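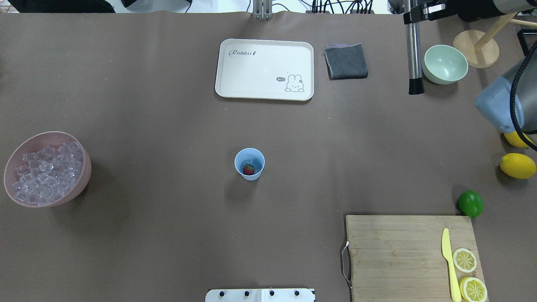 Zernside Forum > Manipulation Data > Collection Practice

Thread: Drink preparation set – should the starting layout be fixed?

dkoubek_lead
Posted April 3, 2026

Colleagues,

The drink preparation set now stands at 946 accepted episodes against a target of 1000. Before the remaining sessions are scheduled, I would like to settle one question. The current protocol asks operators to keep the bowl of ice on the left, the fruit and cutting board on the right, and the paper cup near the middle. Only small shifts are permitted. The Urkine site has asked for permission to vary the layout freely. Comments are invited from all sites.

Dušan Koubek
Collection lead, Tindall site

urkine_ops
We submitted the request and stand by it. A policy trained on one arrangement will learn where the ice bowl is kept and will reach there whether or not the bowl is present. We saw this in January with the cloth folding set, and we had to record 517 episodes again. We would prefer not to repeat that expense.

m_clomholm
I must disagree in part. The two arms do not share the same reach. If the bowl of ice is moved to the right side, the left arm has to cross over the board, and operators begin to improvise. The result is variety in the operators' habits, and the model will learn those as well. Our site supports changes to the small items only: strawberry, lime, lemons, muddler.

dkoubek_lead
For reference, a view from the ice step under the current protocol. 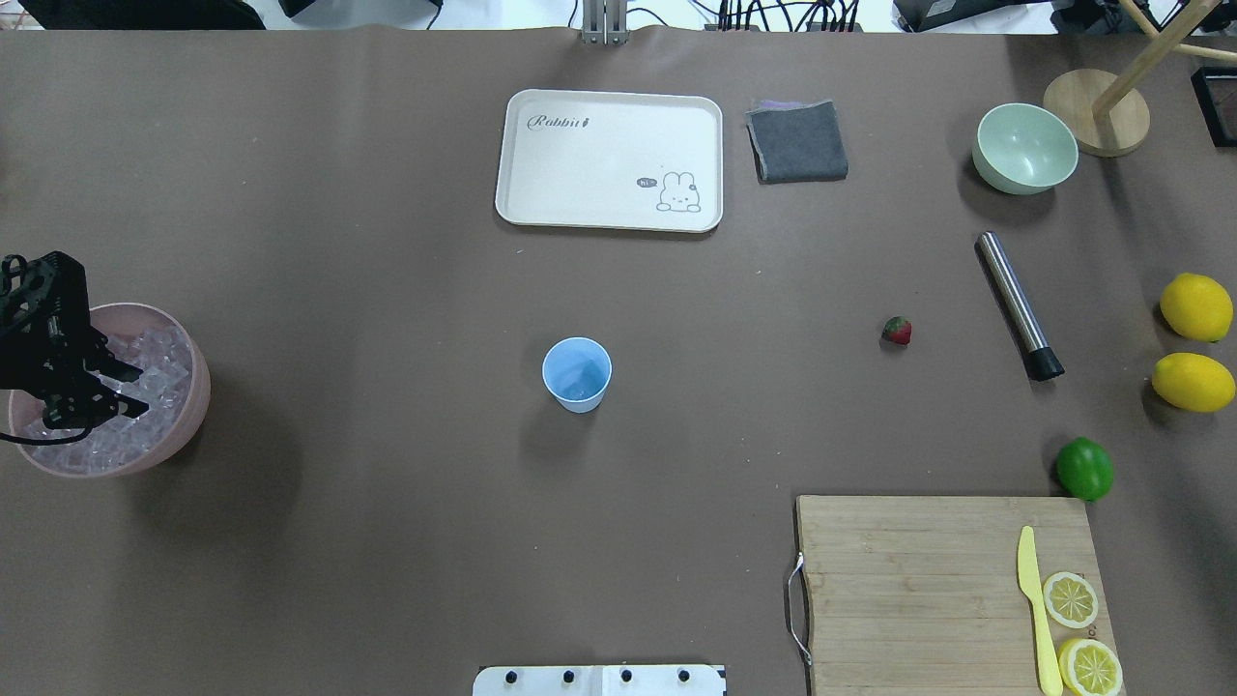

Left gripper in the ice bowl; strawberry and muddler on the table.

Please note that the muddler lies diagonally below the green bowl. The protocol does not prescribe an angle for it, and I see no reason to add one.

annotation_desk
A request from the labeling side, whichever option is chosen. The ice step is our most frequent source of disputed labels. Clear cubes in a bowl are difficult to separate by eye, and two annotators will often mark the start of the grasp at different points. We ask that operators pause before closing the fingers. Episodes without a pause take far longer to review.

urkine_ops
A pause in every episode will teach the policy to pause. We object to that.

annotation_desk
Understood. The pause can be trimmed before training. The boundary cannot be recovered if it was never clear.

m_clomholm
Trimming is acceptable to us, provided the untrimmed files are kept.

dkoubek_lead
Thank you. I propose the following. The next 30 episodes will be recorded with the small items placed freely and the ice bowl, tray and board left where they are. Operators will pause before grasping ice, and the pause will be trimmed in a separate copy. Urkine may submit a plan for moving the large items as its own set, with its own episode target.

urkine_ops
We accept the trial but not the reasoning. A separate set will be treated as optional, and it should not be. Our plan will be posted in this thread.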